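Speaker notes: "The Hand on the Table"
Student robotics evening, 22 October 2021
Speaker: Chibuzor Bashir

(Slide 1, title. Wait for the door to close. Mic check, then go.)

Hi everyone, thanks for coming out. I'm Chibuzor, I coach the Akinola robotics club, and I get to talk tonight about the project I've enjoyed most since I started coaching. We call it Grandano. The students picked the name and I've stopped asking what it means.

Grandano is a student project where a robot arm and hand learn to do small table jobs next to people. Pick something up, put it back in the slot it came from, hand it over. Small stuff! If you came for backflips, I'm sorry, there are none. We have paper packets and a lot of patience.

I want to cover how we got the project going, what the students had to learn, one really bad month, and what we're doing next. Stop me if I go too fast. I do go too fast.

(Slide 2, the club)

Quick background. Before Grandano we were a competition club. Wheels, gears, a field with tape on it, two minutes and a buzzer. I love that format and we still do it. But I kept noticing the same thing at the end of every season: the robot went in a box, and most of the kids had touched one part of it. The driver drove. The programmer programmed. Somebody did the bumpers for the whole season and never saw a line of code.

So I asked the club what they'd build if there were no buzzer. We had seven students in the room that afternoon and I think every one of them said "a hand."

(Pause. Ask the audience: what would you have said at that age? Take two answers, no more, or we'll be here all night.)

(Slide 3, first hand)

Our first hand was named Gureo and it was terrible. I say that with love. Cardboard, string, drinking straws for tendons. You pulled the strings and the fingers curled, and if you pulled too hard the thumb came off and went across the room. We learned a huge amount from Gureo. Mostly we learned that a finger is easy and a grip is hard. You can make a finger bend in an afternoon. Getting two of them to meet around a thing, at the same time, with the right push, kept us busy for weeks.

If you run a club and you have no money, start there. Please. String and cardboard. Every student who worked on Gureo understood the real hand faster than I did.

(Hold up Gureo. Careful with the thumb.)

(Slide 4, what the students had to learn)

Okay, so now we have an arm, and a proper hand with joints in the fingers, and everybody wants to write code on day one. We didn't let them. The first sessions were all about moving around the arm: where to stand, who calls a stop, how to say out loud what you're about to do before you do it. I thought they'd hate it. They made it into a kind of theater. "Arm moving!" "Clear!" "Arm stopping!" You could hear it down the hall.

After that came the frames. This is the math part and I promise it's short.

The arm has its own idea of where things are. The hand has another. The table has a third. If a student says "move left," whose left is it? We spent one whole session with masking tape arrows stuck on everything, including on me. Then each student had to talk a blindfolded partner into touching a cup, using only the partner's left and right. Then only their own left and right. There was a lot of yelling and one spilled cup and by the end they got it. A couple of weeks later, when we drew the same thing as vectors, I heard somebody say "oh, it's just the cup game." Yes! It is just the cup game!

(Slide 5, vectors. Ten seconds, don't explain the matrix.)

(Slide 6, the job)

The job we settled on is called slots. There's an organizer with compartments, there are packets of crinkly paper in them, and the hand has to take a packet out and put it back. Why crinkly paper? It was what we had, and then it turned out to be a wonderful choice. It squashes, and it never has the same shape twice. A wooden block forgives you. A paper packet tells on you right away.

We write down every try. One student suggested a paper log and another wanted a spreadsheet and they had a very serious argument about it, so we have both. The spreadsheet has 882 rows as of last week. The paper log has coffee on it. That one's mine.

Of the first 127 tries, I can tell you the overall feeling was gloomy. The packet fell. The packet stuck to a finger. The hand closed on air beside the packet with total confidence. What I loved was what they wrote in the notes column. Early on it says "failed." Just "failed," all the way down the page. Then somebody started writing "failed, too far right." Then "failed, fingers closed before arm stopped." By the time you get to the bottom you're reading real engineering notes by people who can't vote yet.

(Slide 7, two notes side by side. Let people read. Don't talk over it!)

(Slide 8, how a session runs)

People always ask me about this part, so let me slow down. We work in pairs. One student is on the laptop, one is on the table. The laptop student starts the motion and watches the numbers. The table student watches the hand itself, and resets the packets. Then they swap, every session, no exceptions, and that includes the kids who tell me they're "not a code person" or "not a hands person." I don't want a bumper kid this time.

The table job is the harder one, by the way. You have to really look. The screen will tell you the fingers closed. Only the person at the table can tell you the packet was slipping out of them while they did it.
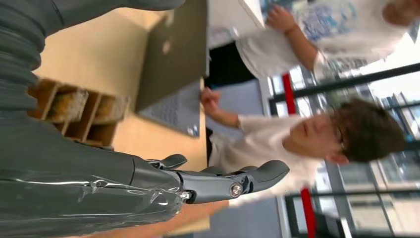
And you need both people talking the whole time. When a pair goes quiet I know something's off, either they're stuck or they're annoyed with each other, and I wander over and ask a dumb question. "What's it supposed to do?" is my favorite. Half the time one of them starts answering, stops in the middle, and goes "ohhh." I've done nothing and I get to look like a great coach.

(Optional, if time: the story about the sleeve. Skip if we're past the half hour.)

(Slide 9, the bad month)

January. I said I'd talk about it.

In January everything got worse and we didn't know why. Tries that used to work stopped working. The code hadn't changed, or at least everybody swore it hadn't. We swapped cables. We restarted things. We blamed the packets and made new packets. I blamed the students' code in my head and I'm glad I never said it out loud, because it was me. I'd moved the organizer to wipe the table and put it back a finger's width over from where it had been.

A finger's width! For a month!

A student found it with the paper log. She'd been sketching the table at the top of each page, just for fun I think, and she noticed the organizer had drifted over compared with a tape mark. We now draw the table at the start of every session. We also don't let me clean.

What came out of that month was Kolladon, our checking routine. It started as a sticky note and now it's a short program plus a list on the wall. The hand moves slowly to a few known points and the table student says yes or no at each one. If there's a no, we stop and fix it before anyone tries a packet. It takes a few minutes and the kids grumble about it and they never skip it, which I find very funny and also very moving.

(Slide 10, Kolladon list. Mention that copies are on the back table.)

(Slide 11, what I'd do differently)

I'd let them fail at the real job sooner. We practiced separate motions for too long, and the motions were beautiful, and then we put a packet in the slot and had to start over.

I'd have bought more tape.

I'd ask families in earlier. We held one open session and a grandmother watched three tries in a row and then asked why the hand didn't just go in from the side. We had all been going in from the top. Nobody had a reason. The students went very quiet and then very loud, and going in from the side is what we do now. So she's on our thank-you slide, and she should be.

(Slide 12, next)

Next up is handing over. The hand takes a packet out of its slot and gives it to a person. This means timing, and it means the person and the hand both have to decide when to let go. The students already have strong opinions. One group wants the hand to wait for a small tug. The other group wants a spoken word. I've told them to build both and argue with numbers.

We're also starting a sister group with the younger students, and they'll begin where we did, with cardboard and string. Gureo is coming out of retirement. I've glued the thumb.

(Slide 13, thank-yous. Read all the names, slowly. Check how to say them before going on stage.)

Okay, questions! If yours is about code, I'm going to pass it to the students in the front row. They know it better than I do and they've been waiting all evening for somebody to ask.

(Leave slide 13 up. Bring the mic down to the front row. Pack Gureo LAST, in the shoebox, thumb side up.)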